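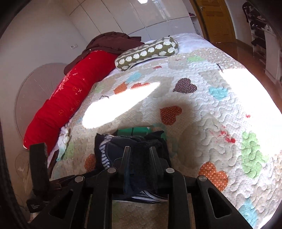 By the Stindavard science desk
April issue | Robotics

Laundry has a reputation as a hard problem in robotics. A shirt has no fixed shape, and it looks different every time it is put down. A team at Dradik, a small research lab in Flendby, has spent the past year on one narrow part of the job: picking up folded clothes from a bed and moving them without losing hold of them.

The method starts with people. Each one carries a hand-held gripper through an ordinary bedroom and does the task with it, while a camera on the tool records the view past the fingers. A policy called Sandu is then trained on those recordings and run on a robot arm fitted with the same fingers.

The lab collected 1000 demonstrations in 50 homes. Beds turned out to matter more than clothes. A quilt covered in patchwork hearts, with sun falling across it, gives the model a lot to look at besides the dark bundle it is supposed to carry. Early versions, trained on plain sheets, often reached for a bright patch of light.

Adding patterned bedspreads to the training set fixed most of that. In tests in 16 bedrooms the system had never seen, Sandu completed 172 pickups before the team stopped to change the finger pads. Most of the failures came from grabbing only the top layer of a stack, leaving the rest on the bed.

The arm is still slow, and it cannot fold anything. The group's next round of recordings will cover towels and bed linen, starting with fitted sheets.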